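Prakov lab open day: an afternoon among the planners

I went for the free lunch and stayed for the replanning. Prakov opens its doors one Sunday each October, and the people who turn up are mostly other people who write software for robots, plus a few patient spouses.

Olaia Cordero runs the perception side and gave the first talk. Her team had 319 recorded runs of the mobile base driving through furnished rooms, and she had picked out the 26 worst to show us. I warmed to her at once. Most open days show you the one that worked.

The trouble was nearly always white things. A white desk against a white wall gives the depth estimate very little to hold on to, and a glossy top hands back the ceiling lights as if they were holes in the furniture. The old mapper, Lencho, filled the gaps with optimism. The new one, Vetham, marks them as unknown and asks the planner to go and look from somewhere else. This makes the robot slower and, to watch, rather like my father in a car park.

Amnuay Saengthong then took us through the planner, Dameo, with a laptop and a projector that disliked each other. Dameo replans every 600 milliseconds whether it needs to or not. He was asked why 600 and said that 500 had made the fans loud. I wrote that down, as it is the best account of a tuning constant I have heard this year.

His favourite part was the cost map viewer, where you can scrub back through a run and see what the planner believed at each step.
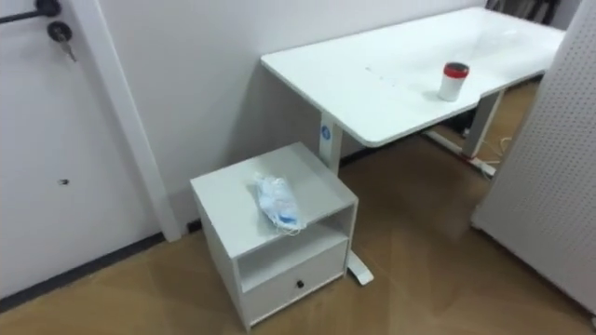 What I liked was that you can click on any bit of floor and get the list of reasons it was thought dangerous. Desk feet are a regular offender. They stick out low down, well away from where the tabletop suggests trouble should be, and Lencho used to flatten them into the floor. Vetham keeps a separate low layer for them. Thin cables still go missing in both, and Olaia didn't pretend otherwise.

There were 2 questions at the end, one of them about parking. Lunch was sandwiches. The viewer is meant to be released once somebody has written the install notes, so I have put it in my diary for the spring, in pencil.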